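Chapter 4
Choosing a Simulation Package for Household Manipulation

4.1 What the buyer is paying for

A simulation package for two-armed household robots is sold as three separate items: a physics engine, a set of room models, and a robot model with its cameras and controllers. Vendors quote the three together, and first-time buyers tend to judge the bundle by its room models. The engine and the controllers decide most of the later cost, so this chapter takes them first.

The package reviewed here is Kinia, licensed by Gilchrist of Clerville. The version tested is the release of Mar 25, 2019. It ships with 53 room layouts and 19 task scripts. The base license covers 29 seats; further seats are priced singly. All tests in this chapter use one kitchen layout and the standard two-armed robot, with each arm ending in a two-finger gripper.

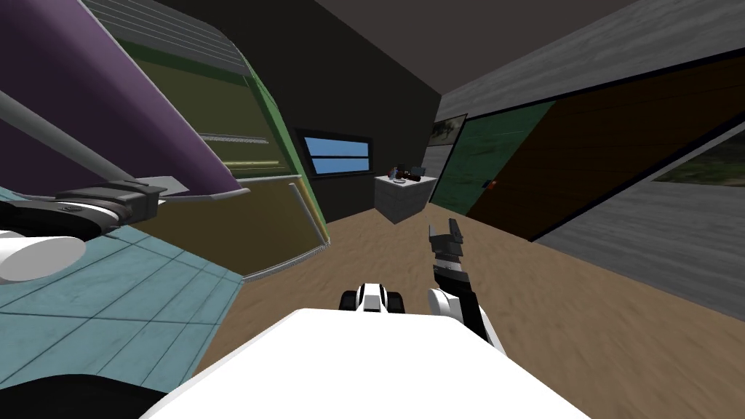
A controller in Kinia accepts either joint targets or gripper poses. Joint targets are passed to the engine as given. Gripper poses go through a solver, and the solver is the weaker part of the product. When a pose is out of reach it returns the nearest solution without a warning, and the student has to compare the requested and achieved poses by hand. Section 4.4 gives a short routine for doing this.

Each arm may be commanded separately or as a pair. In paired mode the package checks the arms against each other but not against the furniture — a cabinet door or a shelf must be added to the check list by the user.

4.2 Rooms and fixtures

Kitchens are the usual starting point. They place tall fixtures, overhead cabinets and open floor within a small area, and a task script can call for both high and low reaches without moving to another room. A fixture in Kinia is stored as a body, its doors, and a contact surface for each part. Surface friction is set per fixture and cannot be set per face.
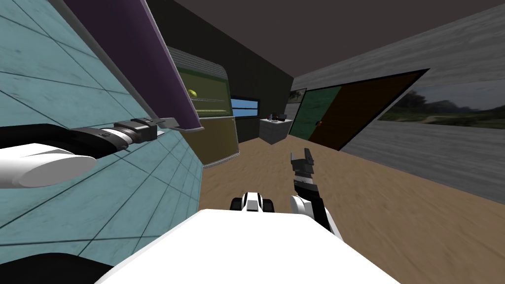

Reading time for Sections 4.2 and 4.3: 19 minutes

The full fixture library holds 1,635 parts. Parts of the same family share one collision shape, which keeps loading times short and makes narrow gaps less reliable. A buyer whose work depends on handles or thin shelves should test those parts during the trial period.

4.3 Contact at the fingers

Grasp tests should begin with a plain block. Its faces are flat, its mass is easy to set, and errors in the contact model show up as slow sliding between the fingers. Repeat each test at two time steps and compare the results before changing the grip force.
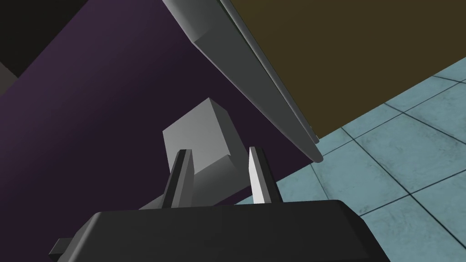 Harvey Turcotte disagrees with this order of work. He holds that the grip force should be fixed first, from the data sheet of the real gripper, and that a time step chosen without it tells the buyer very little. Margit Engström takes the same view for soft fingers but keeps the block test for rigid ones.

The exercises in this chapter follow the block test. Readers using Pruvia in place of Kinia should halve the default time step before starting Exercise 4.1.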